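Progress report no. 2: the Rillside romance
To: Jussara Tavares, Clestach Writers' Fund
From: Atieno Mbwambo
7/19/22

Hi Jussara,

You said to keep these informal, so I'm taking you at your word and writing this with my feet up and a cup of tea going. The short version is that the book has a shape now, the money is holding out, and I've killed off an uncle.

When I last wrote I was stuck in the middle of chapter nine, with my two leads snowed in at the Rillside ferry terminal and no good reason for them to be speaking to each other. I've fixed that by having Nell arrive already owing him a favour (she backed her truck into his fence in chapter two, and he's been awfully decent about it, which drives her up the wall). It meant rewriting a big chunk of the opening, but the whole thing has so much more bounce now! The terminal scene used to be all weather. It's mostly arguing these days, and I like it a lot better.

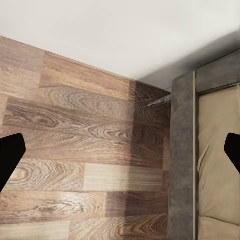 Where the draft stands: I'm at 90 pages I'd be happy to show a stranger, plus a messy pile of later scenes written out of order. I've been aiming for 600 words a day and I hit it more often than I miss it. My best day was 2,000, the proposal scene, written in one go with my phone in another room. I cried a bit, then went back the next morning and cut a third of it.

The uncle. He was in the outline I sent with my application, so I figure you should hear about him. He was meant to stand between Nell and the harbour house, and every time he walked in the story turned into a property dispute. He's now been dead for years and has left a very inconvenient will. Same trouble, far less talking. The harbour colour and the ferry stuff you said you liked are all still there.

I also changed the hero's name. He was Grayson and I could never hear anyone calling that across a dock. He's Tom now. I'm still finding Graysons everywhere.

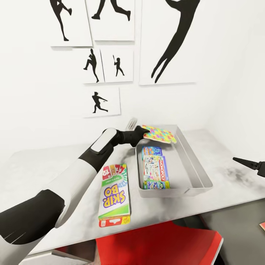
On the money side, the first instalment went to child care and rent, as per the budget, and I haven't touched the travel line yet. I'd like to use it for a few nights up the coast in the off-season so I can get the crossings right. The ferry in the book, the Akinola, is made up, but I want the boredom of the real thing, and the coffee. If you need a form for moving those dates, send it over and I'll fill it in.

My critique group read the first six chapters. They loved Nell's mother and wanted more of her. They were split on the kissing, with half saying it came too soon and the other half asking what on earth I was waiting for. I've left it where it is for now.

Still to do: the last four chapters, a proper go at the timeline (somebody is pregnant for eleven months), and a new title. I've been calling the file Flunano, after the made-up island, but it sounds like a cold remedy. Suggestions welcome!

I should have a complete draft to you by November. Could you let me know if you'd like it printed or by email?

Cheers,
Atieno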